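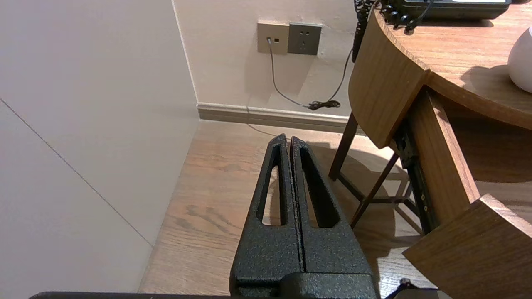 The phone corner, cord and all.

Guest room news from Flaludthorpe. Neusa Tavares wants the landline kept, so the landline stays, along with more than 14 opinions about it.

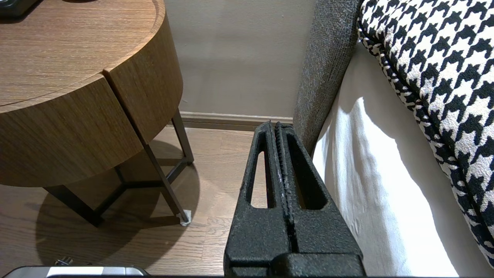 The round side table survived the review too, mostly on looks. Uyên Giáp would like it known that a raised rim has saved many a pen from the floor.
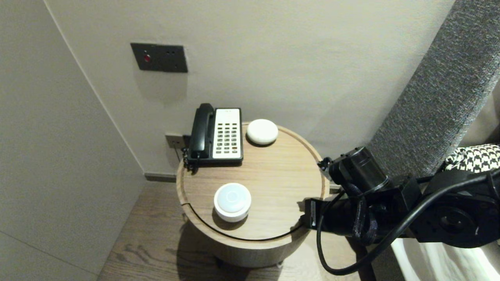
Bedside clutter is now capped at 3 items per table. Decorative pebbles count, Bình. We checked.

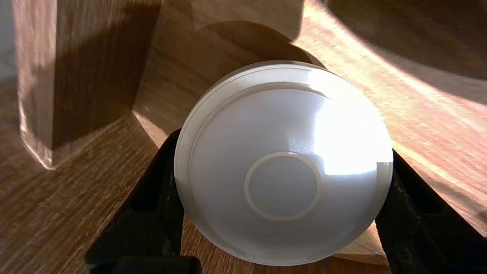
Also on Monday
Bring your own coasters. Nhung Lý is done lending hers.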